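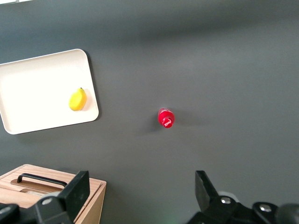

Figure 4. Wrist view with the tray, the lemon and the red bottle on the table.

Section 4: Laying out the table and running the tray task

Revised 16/01/2026 by Nusrat Bhuiyan, with corrections from Khang Vi.

Welcome back, and thank you for sticking with us through the calibration section, which we know is a slog. From here on you'll be reproducing the tray task from the Larano study, where the policy is asked to put named objects on the tray and leave everything else where it is. The result we care about is whether the wrist views help the policy choose the correct object once the layout has changed, so please take your time with the layout. Most of the odd numbers other labs have sent us came back to this part of the set-up.

Before you start, have Plelulora running on the control computer and the layout cards for your block within reach.

1. Wipe the tabletop with a dry cloth and let it settle for a minute or two. Spray cleaner leaves a sheen on a dark surface, and the wrist cameras are quite good at picking it up.

2. Set the wooden drawer cabinet down first, with its drawers fully shut. It stays put for the whole block.

3. Lay the tray flat. A small rotation is fine and even welcome - we trained on trays sitting at all sorts of angles - but the rim must not touch the cabinet.

4. Put out the objects shown on the layout card. If the lemon is on the card, it goes directly on the tray before the trial begins, and the policy should work around it.

5. Open the wrist view in Plelulora and check that both gripper fingers show along the bottom. If you can only find one, go back to Section 3 and reseat the camera bracket.

Note: The policy gets the wrist views and the fixed view together. Please don't crop any of them to tidy up the background. We tried cropping in August and lost a good week working out why the grasps had drifted.

6. Choose the instruction from the list and press Start. Keep your hands and sleeves well clear of the table until the status line reads Idle.

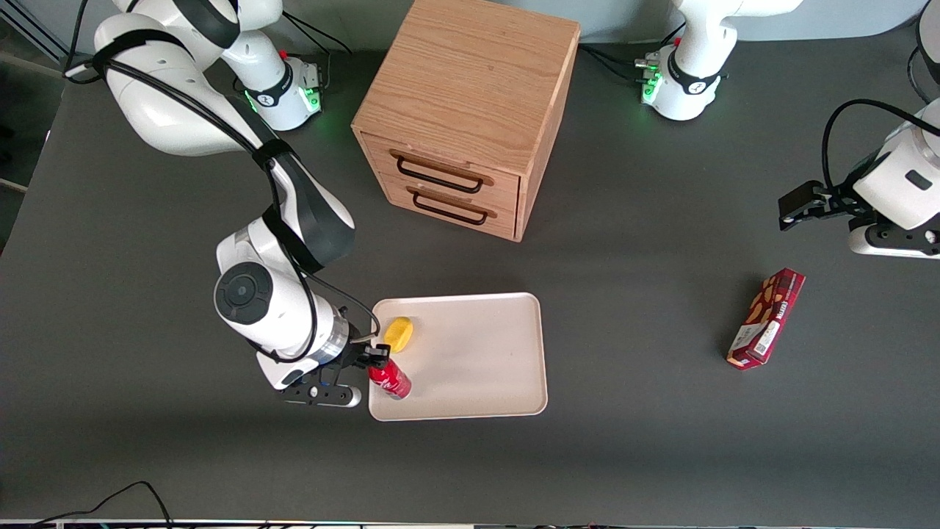 7. Let the trial run to its end, even if you're sure it has gone wrong. A grasp that looks hopeless will sometimes be corrected, and we score those separately under "recovered".

8. Mark the outcome in Flunetura as placed, recovered, dropped or wrong object. If an object is lying partly over the rim, choose dropped and add a comment.

Caution: Never reach in to straighten a can or a box while either arm is powered, even if that arm has been still for a while. Both arms share one controller, and the one you aren't watching may be the one that moves next. Use Pause, wait for Idle, and then reach in.

A full block is 108 trials. In our own runs the version with wrist views chose the wrong object in 2 of them, and we'd love to hear how yours compares, whichever way it goes. The training set behind that version holds 700 demonstrations, and you'll want all of them if you plan to retrain (see Section 6).

If Plelulora freezes between trials, close it, restart the Lục service and pick up at the same layout card. There's no need to repeat trials already saved in Flunetura.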